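Bench notebook, 12 January 2021
Equipment planning, bin sorting cell (Zustmont job)
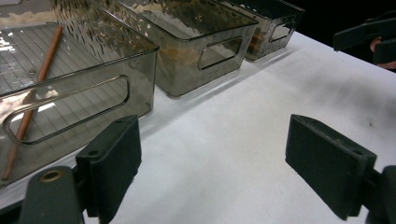 Gripper open at the bins, pencil in the near one. Second gripper top right.

Budget numbers due to Nisha before she talks to Brastosley. Writing down what we have and what we want while I'm standing at the bench, will type it up properly later.

Fingers. Pads are the part we go through, so order pads separately from finger bodies if Badesgate will sell them that way. Last quote had them only as a set. Ask for 20 pads, 2 spare bodies. Mikkel thinks we should print the bodies ourselves and only buy inserts. Fine by me but then who does the printing, the printer is booked for the Yousafzai housings until they ship.

Inserts: brass, heat set. A bag of 200 costs next to nothing, just put it on the order. Check the drawer first, Shoaib says there's a bag in there, I found one with M2s in it and nothing else.

Bins. Smoky see-through ones look nice and the pencil shows through the front wall fine by eye. Cameras are another matter. Overhead light comes straight back off the inside, bad near the corner of the big bin. Options:
- opaque bins, same sizes, matte if they exist
- keep these, buy diffusers for the overheads
- both (Nisha will say no)
Want a few opaque ones to try before commiting. The customer's own bins are see-through, per Uzma, so we might be stuck with glare anyway and then it's diffusers. Uzma to get a straight answer from Zustmont on this. Need it before the order goes, otherwise I'm guessing.

Ribbed floor in the big bin: thin stuff might sit down between the ribs. Haven't tried it on purpose. Try pencil parallel to ribs, then across. If it's a problem we need a thinner fingertip and that's a new line in the budget, not in the pads line.

Table top. White shows every smudge and the overheads make it very bright. Gray mat, one roll, cut to fit. Cheap. Jarosław wants a whole new top with threaded holes. Nice but no. Could go in the June round with the arm.

Arm. Not in this order!! Said it three times now. Hand-held grippers only until June, then we price one arm and its controller together. Badesgate quoted the arm without the contoller last time and it looked great until it didn't.

Split for Nisha: 80 percent of the money on grippers and spares, 20 on lighting and bins. She asked for a contingency line too, take it out of the grippers part.

Lead times, from memory, check: pads slow, bins fast, diffusers no idea. Order pads first even if the rest isn't settled.

To do
Mikkel - cost of printed finger bodies incl. his time, for real this time
Shoaib - insert drawer, count what's there
Uzma - Zustmont bins, clear or opaque, get it in writing
Jarosław - size of mat
me - Badesgate, pads as separate item

Later: Badesgate called back, pads ok separately but minimum 20. So 20 it is. Price to follow by email.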